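Fanel Bed Socks, Cream

Hand-knitted wool. One colour, two sizes, no left or right.

The Fanel is a bed sock, and we would like to be firm about that from the start. People buy it for walking the dog and then write to us. It is thick enough to make most shoes impossible and most wellingtons an argument. In bed, on the sofa or on a cold kitchen floor at six in the morning, it has no complaints to make and neither, on the whole, do its owners.

The pattern was worked out by Ladan Talebi, who knits for us in Volutdale and has strong opinions about heels. Her first version had cables. Her second had fewer cables. The one we sell has plain knitted panels broken up by raised bands of purl, so that the surface comes out faintly chequered, like a waffle that has been left to calm down. The ridges trap a bit of air and give the sock something to hold on with, as there is no elastic in it anywhere.

The wool is undyed and comes to us from Cloven, the spinners at the bottom of the hill. It is a fuzzy yarn and it stays fuzzy. You will find a halo of loose fibres round the edges when the socks arrive, and a slightly smaller halo a month later, some of it by then on your pyjamas. Black pyjamas are your own decision. 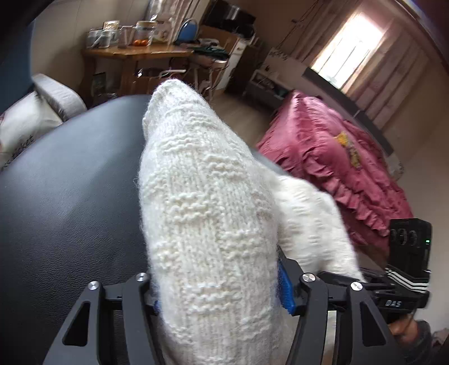

Sizes

Small fits UK 3 to 6. Large fits UK 7 to 11. If you are between the two, take the small -- they give a good deal, and a bed sock that is too big ends up at the bottom of the bed by midnight, where you'll meet it again when you change the sheets.

The toe is rounded and the same on both sides, so either sock goes on either foot. They are knitted by hand and the two in a pair may differ by a row. We match them as well as we can. Customers who measure theirs are welcome to keep the results.

Washing

By hand, cool water, wool soap. Press the water out in a towel and dry flat, away from the radiator. Do not wring. The machine at 40 degrees will turn them into something very warm for a small child, and we can't exchange them after that, although we do get asked.

Moths like them as much as you do. Store clean, in a closed bag, from about July until you give in and get them out again.

Mending

Each pair comes with a short length of the same yarn wound on a card. Heels go first. If you don't darn, post them back washed (we did say washed) and Ladan will do the first repair free.

Delivery

We knit almost 900 pairs a year and they tend to go in the cold months. Last order date for Christmas will be put up here once Ladan has agreed to one.

See also: the Xiong slipper, which has a sole and may be worn to the bins.

Page updated November 20, 2018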